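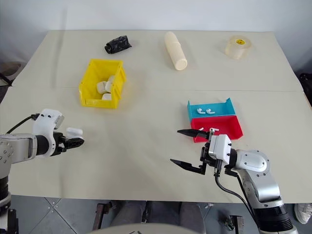 Keeping a Work Table Clear and in Good Shape

A flat surface in a house fills up. Mail goes on it, then a screwdriver, then a bag from the hardware store, and within a week the table is a shelf. These tips cover how to keep a work table usable, how to clean it without ruining the finish, and what to do with the small items that end up on it. They apply to a sewing table, a hobby bench, a folding table in the garage or a desk that doubles as all of those.

Pick the right spot

Put the table against a wall if you can. Things stop rolling off the back and you only have to reach from one side. Leave a gap the width of a finger between the table and the wall so cords can drop down behind it. If the table gets bumped a lot and marks the paint, stick felt pads on the back edge.

Light should come from the side opposite the hand you work with. A right-handed person wants the lamp on the left. If you have one ceiling light and it sits behind you, you will be working in your own shadow all evening, so get a clamp lamp.

Check the height before you buy anything. Stand next to the table with your arms hanging and bend your elbows. For standing work the top should be a few inches below your elbow. For sitting work, it should be close to elbow height when you are in the chair. Bed risers will bring up a low table for a few dollars. Set them on a level floor and push down on each corner before you put any weight on top.

Daily cleaning

Dry first, then damp. Brush or vacuum crumbs, sawdust and thread off the table before you wipe. Grit under a wet rag acts like sandpaper, and a matte surface will show shiny streaks where it has been rubbed.

For the damp wipe, use a few drops of dish soap in a bowl of warm water. Wring the cloth out hard. Wipe in one direction, rinse the cloth, wipe again with plain water, and dry with a towel.

Do not use furniture polish on a work surface. It leaves a slick film that gets onto fabric and paper, and glue and paint will not stick to anything that has picked it up.

Seams and joints

Tables that fold, extend or come in two pieces have a line across the top, and that line collects everything. Run a dry toothbrush along it once a week. For packed dirt, wrap a thin cloth around a plastic card (an old gift card is fine) and slide it down the gap. Never use a knife. It chips the edges, and a chipped edge snags cloth from then on.

Keep water away from the seam. Many tabletops are pressed board inside, and the board swells if it gets soaked. If you spill on the line, blot it right away, open the table if it opens, and stand a fan next to it for an hour.

If the two sides do not sit level, look underneath before you blame the top. Usually a screw in the slide or hinge has backed out. Tighten it by hand. If the screw spins and won't grab, pull it, push a wooden toothpick with a dab of wood glue into the hole, snap it off flush, let it dry overnight and drive the screw back in.

Marks and stains

Pencil: a white eraser, used lightly.

Ballpoint ink: rubbing alcohol on a cotton swab. Test it on the underside first. Dab, change swabs often, and rinse with water.

Tape residue: a little cooking oil, left for ten minutes, then dish soap to take the oil off.

Dried white glue: lay a warm wet cloth on it until it turns soft and cloudy, then lift it with the plastic card.

Super glue: leave it alone unless it is in your way. Acetone takes it off and will take many finishes off too.

Heat rings on laminate: these do not come out. Use a trivet next time.

Scuffs that survive all this can be covered. A self-healing cutting mat hides a lot.

Small items

Most clutter on a work table is made up of things smaller than your palm. Earbuds, spare keys, drill bits, buttons, hearing aid batteries. They have no obvious home, so they land on the nearest flat place.

Give each kind one container, and keep the container where you use the thing. Empty mint tins, pill bottles and old eyeglass cases all work. Put masking tape on the lid and write on the tape. Labels on the side are no good if you store the boxes in a drawer and look down on them.

A reader, Atieno Simiyu, wrote to suggest a muffin tin for sorting during a repair. Put screws in the cups in the order you take them out and work backward when you put the thing together again. I have tried it and it works well, though the shallow tins tip over easily. A deep one is better.

White items get lost on pale tables. A dark placemat or a square of black felt at one end gives you a place to set them where you will see them. It also keeps hard cases from getting scratched.

For parts you want to keep but rarely need, use one shoebox. When the box is full, go through it before you add anything.

Cords

Choose one corner for power and bring everything in from there. Screw a power strip to the underside of the table or to a leg so the switch is easy to reach and the top stays free. Hook-and-loop strips are better than zip ties for bundling because you will want to change things. Leave enough slack that a lamp or tool can be moved without pulling the plug.

The end-of-day reset

Set a timer for 8 minutes. Put tools away first, then trash, then anything that belongs in another room. Whatever is left goes in a tray, and the tray goes on a shelf. If you have a project that has to stay out, put it on a sheet of stiff cardboard or a baking sheet so you can lift the whole thing off when you need the table.

Once a season, take everything off the top, wash it, and check the legs. Turn the table over if you have help. Tighten bolts a quarter turn at a time, going from leg to leg, and stop when they are snug. Replace worn foot caps in pairs or the table will rock.

Posted Jun 2, 2021. Next month in July: drying out a damp basement closet.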